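# Soup for a Whole Street – talk notes

Evening talk, Surnham library, upstairs room. Forty minutes if I behave myself, then questions. Water on the lectern. Reading glasses!
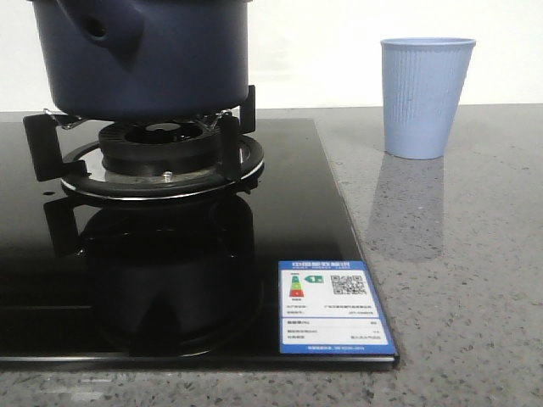 **Opening (don't rush)**

Good evening, and thank you all for coming up those stairs. I know some of you were at the bread talk in February, so hello again, and I promise there will be less flour on me by the end of this one.

I want to talk tonight about soup, and more particularly about the soup suppers we've been running in Calloway Road, and what I've learnt about feeding your neighbours when you're an ordinary person with an ordinary kitchen. I'm not a trained cook. I worked in the rates office at Pevport until I retired, and before that I sold shoes. So if I can do this, I think most people in this room can, and I'd be very pleased if one or two of you went home and had a go.

(Pause. Ask who has ever cooked for more than 11 people at once. Let hands go up. Ask one of them what they made.)

**How it started**

It began with Rozália Szűcs, at number four, who made far too much bean soup one winter for a family visit that was called off by snow. She knocked on doors with a ladle in her hand. Seven of us ended up in her front room, sitting on whatever there was, and two of those people I had lived opposite for nine years and never spoken to beyond good morning and the business of the bins.

The next month I said I'd do it, mostly out of politeness. I made leek and potato. It was too thick and I'd forgotten salt altogether, and everybody had seconds. I've thought about that often. People were there for the company and a warm bowl, and they'd have forgiven me a great deal worse.

We've kept it up ever since, once a month apart from August, and it goes from house to house. The most we've ever had was 20, in Rami Khalaf's place, with the back door open and people standing in the yard in their coats.

**Choosing the soup**

Now, a few practical matters. (Slow down here, people like to write things down.)

Pick something you've made before. I know how tempting it is to try the recipe with the saffron in it, but a supper for the street is the wrong evening to find out what you think of saffron.

Lentils are my first choice, every time. They're cheap, they don't need soaking if you buy the red ones, and nearly everybody can eat them. I allow a good 300 millilitres of finished soup a head and then make a bit over, and whatever's left goes home in jars.

Leave the meat out of the pot. If somebody wants bacon or sausage you can fry it separately and put it in a dish on the side, and then you've only one soup to look after. Rami does a lemony lentil with cumin that he learnt from his mother, and he puts out little bowls of fried onion, chopped parsley and chilli so people can dress it as they please. It looks like a feast and it costs very little – he'll tell you himself it's mostly onions.

Ask about allergies when you invite people, and write the answers down. Celery is one I'd never have thought of, and I used to put it in everything. Stock cubes often have it in too, so do read the packet.

**The big pot question**

I'm always asked about this. Do you need an enormous pot? Well, you can borrow one, and we do have one between us, a great heavy thing that lives in Aranka Pálfi's cupboard under the stairs. But I'll tell you why I prefer two middling pots these days. A very big one takes an age to come to the boil, it's a real weight to lift when it's full, and the bottom catches while the top is still thinking about it. With two you can stir them both properly, and if you do burn one, you've still got supper.

If it does catch, please don't scrape! Turn off the heat, pour the good soup gently into a clean pot and leave the burnt part behind. Taste it. A spoonful of tomato purée or a squeeze of lemon will cover a small accident. A big accident you'll have to own up to, as I did over the split pea.

(Split pea story. Keep it short this time. Leave out the fire brigade part unless they're laughing already.)

**Making it the day before**

Most soups are better on the second day, and it does mean you can comb your hair before people arrive. But it needs cooling properly. Spread it between shallow dishes so it cools quickly, get it into the fridge within a couple of hours, and when you heat it again make sure it's piping hot all the way through. Don't leave a big panful sitting out overnight. I know our mothers did. I know.

If there's cream or yoghurt going in, add it on the night.

**Inviting people**

This is the part I find hardest and care about most, so I'll take my time over it.

A note through the door is good. A knock on the door is better. Loretta Begay, who moved into the flat above the old chemist's, told me she'd had three of our notes and put each one on the fridge, and meant to come, and didn't, as she wasn't sure it was really meant for her. Then Aranka Veres rang her bell and said, "I'm walking over now, have you got your shoes on?" And she came, and she now runs the December one.

(Two Arankas – say surnames every time or they'll get muddled. They were muddled at Skerkico.)

Give a finishing time as well as a starting time. Half past six until eight suits us. Shy people like to know when they can leave, and so, I may say, does the person doing the washing up.

Let people bring something if they offer. Bread, a few spoons, a chair. Somebody who has carried a chair down the road feels they belong at the table.

**If I've time**

- The winter we had 13 bowls and only eight matching spoons
- Cold soup in June: opinions differ
- Rozália's original bean recipe, copies on the side table, please take one

**Towards the end**

Read out Rozália's card, the one she sent from her sister's. It's in the green folder. Take a breath before the second paragraph.

Then thank the library for the room and the loan of the urn, mention that the next Calloway Road supper is at my house and visitors are welcome, and ask for questions. Someone is bound to ask about freezing. Yes to lentil, yes to tomato, no to anything with a lot of potato in it.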